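Keeping Your Hunting Clothes Clean, Quiet and Scent Free (Without Losing Your Mind)

I've been washing camo in the same beat-up top loader for longer than I care to admit, and every fall I get the same questions from folks at the Filham check station, so I'm putting it all in one spot. 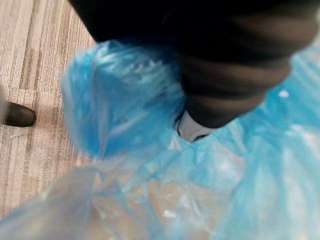 First thing, throw out whatever you think you know about "clean." Your regular detergent makes your jacket smell like a mountain meadow, and there isn't a deer alive that thinks a mountain meadow smells like that. You want a detergent with no perfume, no dye and no brighteners. Brighteners are the sneaky one. They're what makes a white shirt look whiter than white, and they'll put a glow on camo that you can't see very well but the animals supposedly can. I won't get into that argument (I've lost it at camp twice), but leaving them out costs you nothing.

Clean the washer before you clean the clothes

Run it empty on the hottest setting with 2 cups of white vinegar. If anybody in the house uses fabric softener, pull the little softener cup out and scrub it in the sink, then run the empty load again. You'd be amazed at the pink goo in there. I do this at the start of the season and again in November, when everything I own has been rained on.

Same goes for the dryer, only I don't use the dryer at all if I can help it. Years of dryer sheets leave a film on the drum and it gets on everything. Hang your stuff outside on a breezy day, in the shade if you can, because sun fades camo faster than brush ever will.

Washing

Turn everything inside out. Zip the zippers. Check the pockets, and then check that one pocket on the inside of the chest that you always forget. I ran a grunt call through a full cycle one year and it hasn't sounded like a deer since – more like my brother-in-law clearing his throat.

Cold water, gentle cycle, half the soap you think you need. Extra rinse. Wash outerwear with outerwear and never with bath towels, or you'll be picking lint off your bibs till spring.

Wool gets its own treatment. I've got a Noren wool shirt that has been to elk camp and back more times than my truck, and it has been in a machine exactly never. Fill the tub with cool water, swish it around, let it sit, squeeze it out gently and lay it flat on a towel. Don't wring it! A wrung-out wool shirt will fit your nephew.

Blood and mud

Blood wants cold water and it wants it soon. Hot water cooks it right in. If I'm still at the truck I'll pour a little drinking water on the spot and blot it with a rag. At home I use hydrogen peroxide from the drugstore, dabbed on and left to fizz, but test it on an inside seam first. It can lighten some fabrics.

Mud is the opposite, and this is where people get in a hurry. Let it dry all the way. Then take it outside, whack it on the porch rail and go over it with a stiff brush. Most of it falls right off. Wet mud only gets pushed deeper into the weave, and then you've got a brown jacket.

Rain gear

If your rain jacket has quit beading up, it may only be dirty. Wash it with plain scent-free soap, rinse it twice, and see how it does under the garden hose before you spend money on a spray. My old Riviere shell came back from the dead that way. When you do have to spray, do it outdoors and then give it a few days to air out, because that stuff stinks.

Boots

Pull the insoles every single night. I know, you're tired. Pull them anyway and stuff the boots with newspaper, then swap the paper before bed. Don't set leather boots next to the woodstove, either – Huw Gwynne did that with a pair that cost him nearly $200 and the soles curled up like bacon. Dry them slow, across the room from the heat, and rub in a little conditioner once they've dried out.

Baking soda in the toes works fine for smell. Put it in an old sock and tie the end, unless you enjoy white footprints.

Storing it all

I keep my clean stuff in a 42-gallon tote with a lid that snaps, out in the shed and away from the gas cans and the lawn mower. Everything has to be bone dry before it goes in. I toss in a handful of dry oak leaves from behind the house, and maybe it helps and maybe I just like it.

Don't wear any of it to get gas. Don't wear it to the diner either! I drive out in sweatpants and change on the tailgate, and yes, it's cold at 5 in the morning.

Quieting noisy pants

New pants can be awful swishy. A couple of extra washes usually softens them up, and if that doesn't do it, wear them around doing chores for a weekend and wash them again. I had a pair of Soranos so loud the dog left the room. They're my favorites now, though I've patched both knees and the zipper's about shot.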